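Miretti Technical Center
Hardware Practice I
Handout for Unit 4: The processor and its socket
Room 21, Lakeck building

Before the session

Please read the pages on sockets in the Arrieta booklet and bring your own wrist strap. If you have no strap, ask at the desk before we begin, not in the middle of the work. In the last unit we took out the power supply and the drives. Today the work is smaller, and for this reason many students find it more difficult.

1. Words we will use

Socket. The place on the board where the processor sits. In the type we study, the contact pins are in the socket and the processor has only flat pads on its underside. In older types it was the opposite, and some of you have such a computer at home.

Retention frame. The metal frame which presses the processor down. It opens like a small window and is closed with a lever, or with two levers on many workstation boards.

Heat spreader. The metal lid on top of the processor. It gives the heat to the cooler. The maker's marking is normally on this side, so write it down before you put the paste on.

Substrate. The thin plate under the heat spreader, usually green. You hold the processor by the edges of the substrate and you do not touch the pads.

DIMM slot. The long slot for one memory module. A latch holds the module at one end or at both ends.

Standoff. The small metal post which keeps the board at a distance from the case.

2. Preparing the case

Shut down the computer and pull out the power cord. Press the power button one time and hold it for 10 seconds. Lay the tower on its side on the mat, with the open side up. Put on the strap and fasten the clip to bare metal, never to a painted part.

Case screws go in the left dish and cooler screws in the right dish. In June one group mixed them, and we lost almost the complete afternoon.

3. Opening the socket

Take off the cooler. If it does not come, turn it a little to each side while you lift. Clean the old paste from the heat spreader with a lint-free cloth and alcohol.

Press the lever down, move it slightly outward, and let it come up slowly under your finger. Where there are two levers, look for the marks that show the order. Then lift the frame fully open. It must stay open by itself before you bring anything near the pins.

From this moment there is one rule: nothing crosses above the open socket except the processor. Pens, sleeves and the free end of your strap stay outside the case.

4. Placing the processor

Find the small triangle on one corner of the substrate and the matching mark at the socket. Find also the notches in the edges. Bring the processor over the socket, level, and lower it straight down. Do not slide it. Do not push it. When it sits well it lies flat, and all four sides have the same height.

If one corner is high, lift it straight up again and look at the direction. A bent pin can sometimes be repaired under the microscope, but I have seen more boards lost than saved this way.

Close the frame, then the lever. You will feel some resistance in the lever, and this is normal. Strong resistance in the frame itself is a sign to stop and call me.

5. Memory

On a board with a memory bank on each side of the socket, read the numbers printed beside the slots first. The slots are not always filled from left to right. Open the latches, match the notch, and press on both ends until the latch closes.

6. Bare metal and light

The lamps on our benches are strong. A brushed metal surface gives back the light in a white patch, and inside this patch you cannot see a groove, a scratch or a small screw. Move your head or move the lamp before you decide that a surface is clean.

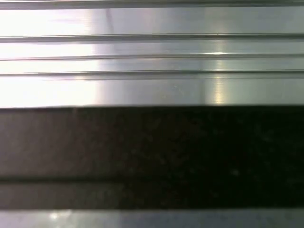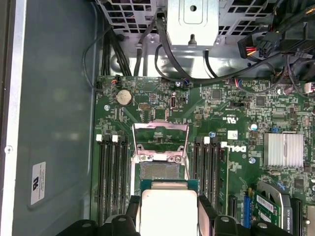
Posted by Sosina Assefa, 9/14/18, in Hardware Practice I / Handouts

In the second picture the frame of the socket is open and the processor is just below it, held with the heat spreader visible. Please find for yourselves the two memory banks, with all slots empty, and the round battery in its holder. The first picture goes with section 6: compare the left side of the metal, where the grooves are only faint, with the right side.

Report

One page, by hand or typed. Write the marking of your processor, the order in which you opened the levers, and which memory slots you filled. If something went wrong, describe it; I do not take away points for this. You need 70 points in the unit to continue with the cooling exercise.

Students who want to practice more can come to the Gultmont workshop in the evening. They keep a shelf of retired boards there, and a board with a damaged socket is still good for learning the levers. Sign the list on the door first, and return the plastic socket cover to the same board you took it from.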